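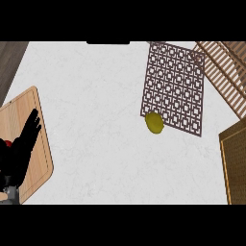 Call for Participants: Household Judgment Study

The Tillholm Institute for Domestic Work and Technology invites adults who regularly cook, clean or tidy at home to take part in a study on the present abilities of household robots. The study is carried out jointly with Pichler Kitchens and the software group Zitus.

Background

Public forecasts often state that general household robots will be on sale by 2030. The Institute takes no position on that date. Our interest is in the chores themselves: putting fruit away, clearing a counter, stacking a rack, wiping up after a meal. Much of the present work takes place in simulation, where a robot arm can attempt the same kitchen task many times over. A simulated attempt may be scored as complete by the software and still fall short of what a person who runs a home would accept. We wish to record where those two judgments differ.

What participants will do

Participants attend 2 sessions at our Grumetti Street building. In the first, you will watch recordings of kitchen chores attempted by robot arms in simulation and rate each attempt on a written form. In the second, you will carry out comparable chores yourself in our test kitchen, using ordinary items such as cutting boards, trivets, dish racks, baskets and fresh fruit. A short interview follows. With your consent, the interview will be recorded in sound only.

You will not be asked to operate a robot, and no physical robot will be running during your visit.

Who may apply

Applicants must be 18 or older and must do household chores at least weekly. Experience in paid kitchen, hotel, care or cleaning work is welcome but is not required. No technical knowledge is expected. Current employees of the partner firms may not take part. The group is limited to 16 participants, of whom nine places are reserved for persons with paid experience in the fields named above.

Payment and access

Participants are paid for each session attended, and public transit fares are refunded on presentation of a ticket or receipt. The test kitchen is step-free and has one counter of adjustable height. Please state any food allergies when you apply - lemons, tomatoes and nuts are handled in some tasks.

How to apply

Send a short letter giving your name, age, the chores you do most often and the chore you would most like to hand over to a machine. Applications should be addressed to Audrey-Anne Lévesque, Study Coordinator, and left at the front desk or mailed to the Institute. Sessions will be held in October. All applicants will receive a written reply, and those not selected may ask to be kept on the list for later studies.

Posted 13/06/2023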